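# Lostik Trailer Clips: data card

Version dated 5 Mar 2022. Maintained by Borghild Myklebust.

## What this is

A table of 1,243 promotional clips for feature films, with running time, release order, spoken language and a hand-assigned label for what the clip is trying to sell. Trailers, teasers and the short "exclusive" scenes that go out before a festival premiere are all in.

I started it because I didn't believe the claim, repeated every spring, that trailers now give away the whole movie. I still don't quite believe it, but I believe it more than I did at 400 rows.

## Files

- `clips.csv` - one row per clip
- `films.csv` - one row per film, 890 of them
- `labels.md` - what the labels mean, or what we told ourselves they mean
- `disputed.csv` - the 40 clips where Birger Holmgren and I never agreed

No video is included. You get titles, durations and our notes.

## How the labels were made

Birger and I watched everything separately and compared notes afterward. Each clip got one main label: plot, mood, star, director or joke. A clip that is two minutes of a man driving at night is "mood" even if the man is very famous. Birger would have called half of those "star", and you should keep that in mind before you build anything on the difference.
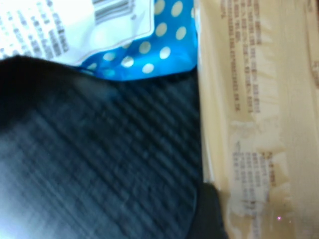
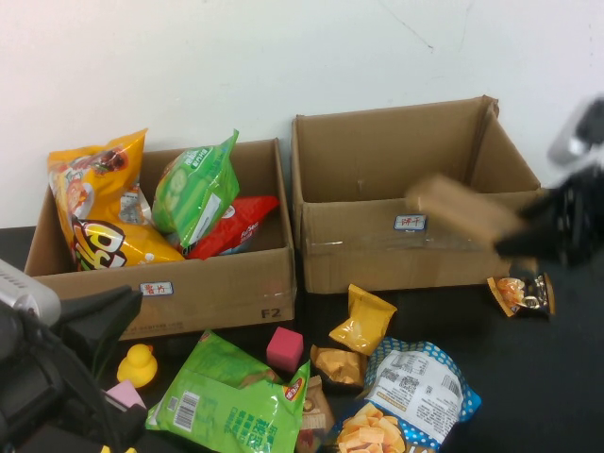
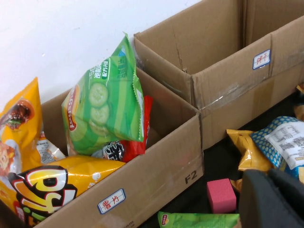
Snacks and cardboard boxes.

The `spoiler` column runs from 0 to 3 and was filled in only after we had seen the finished film. Blank means we hadn't seen it. Please don't read blank as zero. One person already has, and got a very cheerful chart out of it.

## Known problems

Festival titles are over-represented. Distributors release more clips for those, and they're also the ones we like, so the sample leans twice in the same direction.

Running times include studio logos. I trimmed them by hand for the Tandham titles and then gave up, so comparing Tandham with anyone else on length is a bad idea.

Some clips were re-uploaded under new names. *Lenden* appears with two teasers that I suspect are the same teaser with different music. I left both in.

`release_order` follows the date we found a clip, and for older films that can be well after it came out. The three *Domański* trailers are probably backwards.

## What I would not use it for

Predicting box office. There is no money data in here, and joining it to some won't make a label like "mood" mean more than it does. I'd also be wary of any claim about whether trailers "work". We recorded what was in them and how much they gave away - we have no idea who bought a ticket.

## Changes planned

A second pass on the "joke" label in April, if Birger is still willing.

## Comments

**reelcounter:** Did you count the red band versions separately? The Tandham ones look doubled to me.

**Borghild Myklebust:** Yes, separate rows. The `variant` column should say so. If it's blank, tell me which film.

**m_oakes:** Disagree on nearly every "director" label but the durations are handy, thanks.

**platform9:** Any chance of a column for the voiceover? I miss voiceovers.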